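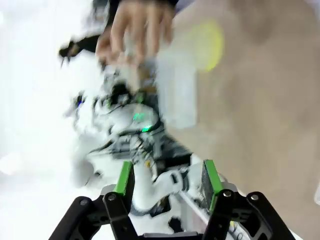
The Darkine Wool Blanket, Queen and King

By Brigitta Fuchs
November
6 minute read

I have been selling blankets out of the shop in Waltcombe for long enough now that I can tell within a minute of somebody walking in whether they want one for the bed or one for the couch. The Darkine is a bed blanket. You can certainly drag it out to the couch (I do, most nights in winter) but it's big and it has some weight to it, and if you're sharing a two-seater with a dog you'll end up with half of it on the floor.

It's pure wool, woven in a plain twill, with a whipstitched edge all the way round in a slightly darker yarn. No satin binding. I know some of you love a satin binding because your nana's blankets had one, and I did too, but it's always the first thing to wear out and then you've got a perfectly good blanket with a ratty ribbon hanging off it. Calum Pringle, who weaves these for us, refused to do satin when I asked him and I sulked for a bit, and now I'm glad.

The queen weighs around 2 kilos, and the king a bit more. If you've come from a doona you may find that odd for the first few nights. A doona sits on top of you like a cloud and a wool blanket lies down on you, if that makes sense. I sleep better under it. My sister can't stand it and has gone back to feathers, so there you go, try before you buy if you can get to the shop.

Colours

We've got four at the moment. Oat is the undyed one, and it varies from batch to batch because sheep do, so if you want a matching pair please order them together! Bottle is a deep green that looks nearly black at night. Rust is rust. And then there's Avia, a greyish blue that Lovely Pangilinan mixed for us last year when we'd run out of the old navy and couldn't get the dye any more. It was meant to be a stopgap and it's now outsold everything else two seasons running, so it's staying. It's a hard colour to get right on a screen. Email me and I'll post you a snippet of yarn, no charge, just put your address in the message because I always forget to ask for it.

We had a mustard as well. I've had letters about the mustard. It might come back.

What it's like to live with

New ones shed. I'd rather tell you that now than have you write to me about fluff on your black trousers. It settles down after a month or so of use, quicker if you take the blanket outside and give it a really good shake every few days. Pilling happens mostly where your feet rub. I go over mine with a wool comb at the end of winter, in front of the telly, and I find it very satisfying. Don't use one of those battery shavers with the spinning blades. I put a hole in my own blanket with one and had to darn it, and the darn is not pretty.

It's not scratchy, but it isn't cashmere either. With a top sheet folded back over the edge you won't notice at all. If you have very sensitive skin have a look at the Quiambao throw instead, which is a finer yarn and much softer, although it's smaller and it does cost more per square metre.

Washing

You need to wash wool far less often than you think. Mine gets a proper wash once a year, in late spring when I can count on a windy day. The rest of the time I hang it over the verandah rail for an afternoon and bring it in before the dew.

When you do wash it: cool water, wool wash, and the gentlest cycle your machine has. Spin it slowly. Dry it flat if you've got the room, or over two lines with a gap between them so it makes a sort of hammock. Never the tumble dryer. Abena Dogbe bought a king from us and her son put it through on hot, and she very kindly brought it in to show me. It's about cot size and as thick as a doormat. She keeps it in the car for the beach.

Red wine comes out with cold water and patience. Biro, I'm afraid, I have never managed - if you know a trick, please tell me.

Moths

Yes, they'll eat it. Clean the blanket before you put it away, even if it looks clean, as it's the bits of skin and toast crumbs that bring them in. Then into a zip-up cotton bag or a lidded tub. Cedar balls smell lovely and I sell them, but I wouldn't rely on them by themselves.

Ordering and delivery

The Darkine comes folded in a calico bag that you should keep for storage. I pack orders on weekday mornings and anything in before 10 am generally goes out the same day. Oat and Avia are in stock in both sizes. Bottle is queen only until the next lot comes off the loom, and Rust is down to its last few kings.

If you'd like a name stitched in the corner, Rosalinda Sarmiento does those by hand, up to 16 letters, and it adds a week. She'll do spaces and hyphens for free. People order them as wedding presents mostly - please double-check the spelling, as we can't take a stitched one back.

Everything else can come back to me within 20 days as long as it hasn't been slept under by a cat. Product code for phone orders is 1134, and tell me the size and colour as well. If I don't pick up I'm probably out the back with my arms full, so leave a message and I'll ring you after lunch.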